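Draltia Supper Club
Minutes of the planning meeting, March 2021

Taken by me again, as my handwriting is apparently the only one anybody can read. We met in the back room and started late while people hunted for chairs.

Present: Janelle Belmonte (chair), Tichý, Oona, Marcus, Bea, Per, me. Sorry not to have Lucille with us, she had a dentist appointment.

Last meeting's minutes

Read and approved with one fix. I had written that Bea offered to bake for the spring supper. Bea offered to bring bread, and she would like it known that she will be buying it.

Money

We have $1,113 in the account after paying the Kernari deposit. Janelle was pleased, I was amazed, and Marcus wanted to know if that was before or after the dishwasher repair. It's after. The Kernari people want the rest of the hall rent two weeks ahead of the supper, and Per will drop off the check himself so we don't have another mix-up with the mail.

Spring supper

Still set for April. We're planning on 60 seats, with 15 of them held back for the families from the Clirnora building, who had such a good time in the fall (so did we!). Oona has the sign-up sheet and is taking names by phone too. Please don't take names on napkins and hand them to her in the parking lot. She asked me to put that in.

Menu is soup, the bread, two salads and Tichý's plum cake. There was a long talk over whether one soup is enough. We voted, and it's two soups — lentil and a chicken one. Marcus abstained on the grounds that he doesn't like soup.

Kitchen cupboards

Bea and I went through the lower cupboards and they're in much better shape now. All the lids are together on one shelf, and anything without a lid is on the shelf under it. We found three ladles, which solves the ladle problem, and a waffle iron that doesn't belong to any of us. If it's yours, please come get it before the supper. The chipped plates are in a box by the back door and will go out with the trash unless somebody speaks up.

Per asked if we could label the shelves. Yes, and he's now in charge of labels.

Tables and covers

This took up most of the evening, so bear with me. The old white tablecloths are finished. Janelle has washed them every way she knows and the beet stains from last time are staying. Replacing them would eat up more of the budget than any of us liked, so she suggested going to black cloth for all the tables. Black hides a lot, and white cups look really nice on it. Tichý thought it might feel gloomy with that gray wall behind, and Oona said candles would take care of it, and then we had to talk about candles (small ones, in jars, nowhere near the curtains).

Then came the question of what goes at each place. We'd like to keep it simple: one white cup per person, and the dark gray square containers shared along the table. I want it in the minutes that I was for this from the start. Marcus would prefer the containers on the serving counter so people have more elbow room, and that got some nods as well.
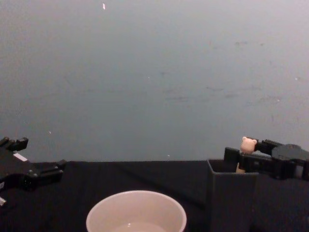
Tichý said the creases bothered her more than the color did, and that if we go with black, somebody has to iron it the night before or at least store it rolled up. She has a long cardboard tube at home that we can have. Janelle said she'd take the tube and the ironing, and with that Tichý came around. Motion to use black cloth passed, all in favor. The containers stay on the tables for the first supper and we'll see how people get on with them.

Bea also brought up the wall, as there are smudges and scuff marks on it. Everyone agreed it could use a wipe, and Marcus and Per will come in on a Saturday with buckets and see what a sponge can do. Painting is off the list until we hear back from the landlord — I'll write to him this week.

Other business

Oona would like the radio back, whoever borrowed it. The key to the side door sticks, so pull the door toward you as you turn it.

To do

Janelle: buy cloth, iron it, keep the receipt
Tichý: cardboard tube, plum cake
Per: rent check, shelf labels, wall
Marcus: wall, candle jars
Oona: sign-up sheet
Bea: bread
Me: letter to the landlord, call Lucille and fill her in

Next meeting is in April, the week before the supper, same room. Bring your own mug for coffee, please.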